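4.3 Washing and drying the heated slipper boots

Applies to Skaster heated slipper boots, all sizes, with removable battery packs. For the battery charging procedure, see section 3.

CAUTION: Never wash the boots with a battery pack fitted. Never wash the battery packs or the charging cable.

Before washing

1. Press and hold the button on the cuff until the light goes out.
2. Let the boots cool for 20 minutes.
3. Open the flap on the outer side of each cuff and pull the battery pack straight out. Do not pull on the wire.
4. Push the rubber plug into the connector until it is flush with the housing.
5. Close the flap and press the hook-and-loop strip down along its full length.
6. Take out the insoles. They are washed separately by hand.

NOTE: If a plug is missing, do not wash the boots. Order plug set 3606 from Drornance and wipe the boots with a damp cloth in the meantime.

Machine washing

1. Place each pair in its own mesh bag and close the zipper.
2. Select a cold, gentle cycle with a spin speed no higher than 900 rpm.
3. Use a mild liquid detergent. Do not use bleach, powder or fabric softener. Softener coats the fleece lining and reduces its loft.
4. Remove the boots as soon as the cycle ends.

Dark colors may release dye during the first two washes. Wash them alone or with similar colors.

Hand washing the insoles

1. Fill a basin with cool water and add a small amount of detergent.
2. Press the insole flat against the bottom of the basin several times. Do not twist or fold – the heating wire runs close to the toe end.
3. Rinse until the water is clear, then press between two towels.

Drying

1. Shape the boots by hand and stand them upright.
2. Dry at room temperature, away from radiators and direct sun. The surface of any heat source nearby must stay below 86 °F.
3. Leave the flaps open and the plugs in place.
4. Remove the plugs only when the lining is fully dry to the touch at the toe.

CAUTION: Do not tumble dry, iron or dry clean. Do not use the heating function to dry the boots.

Other garments

Skaster tops and lounge pants have no electrical parts and may be washed with the boots out of the bag load. Lay them flat to dry and smooth out the sleeves and hems by hand.
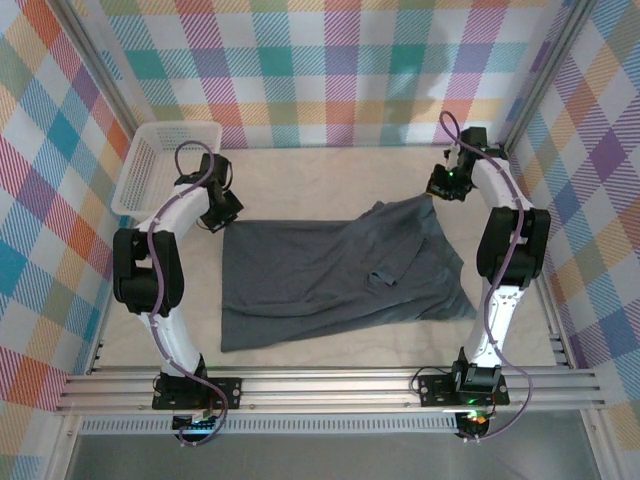 Fig. 4-6. Dark garment spread out, bunched at one corner.

After drying

1. Refit the insoles with the printed side down.
2. Insert the battery packs until they click.
3. Switch to the low setting and check that both boots warm evenly. If one stays cold, go to section 6.2.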